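Marks on light grey sheet, Trulby packing bench
Status: open
13 Feb 2026
3 comments · 0 shares

I am writing again about the grey smudges on the Gelline sheets. We opened the second pack this morning and the problem is the same. The marks are faint and go mostly in one direction, like light rubbing. I wiped the first sheet with a dry cloth, then with a damp one, and the colour did not change. 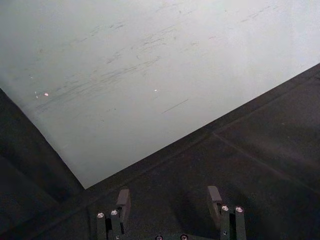 I also cleaned the dark bench with dish soap and let it dry for 19 minutes before I put down a new sheet. The new one was marked before I touched it – so I think the bench is not the cause.

Osden delivered 85 sheets in this order and I have checked eight. Six have marks, two are clean. The order from July had no such trouble.

Could Geraghty please tell me if a white eraser is safe for this finish? I do not want to make a shiny spot. I will keep the other packs closed until I have your answer.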